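How to measure a toddler's height at home (and get the same number twice)

I help out at our monthly growth clinic, and the question I hear most from parents is why the height they got at home doesn't match ours. Usually it's shoes, hair or a wriggle!

What you need: a flat wall with no baseboard, a hardcover book, a pencil and a metal tape measure.

Step 1. Pick your time
We shrink a little through the day, so choose a time and stick to it. I do mine on Wednesday mornings before breakfast.

Step 2. Strip it back
Shoes off, socks off, ponytails and clips out. A high bun added nearly 2 cm to my niece once - she was thrilled.

Step 3. Get them standing straight
Heels, bottom and shoulders against the wall, eyes looking straight ahead. Kids under two should be measured lying down, and that really needs a second person and a proper length board, so leave it to the clinic.

Step 4. Mark and measure
Slide the book down the wall until it rests on the head, then make a pencil mark under it. Do it again. If the two marks are more than 5 mm apart, go for a third.

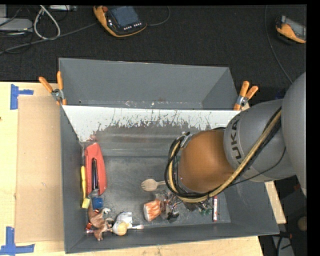
Step 5. Write it down
Put the date and the height together, like "March, 106 cm". Bring the list to your next checkup and let the nurse plot it on the chart.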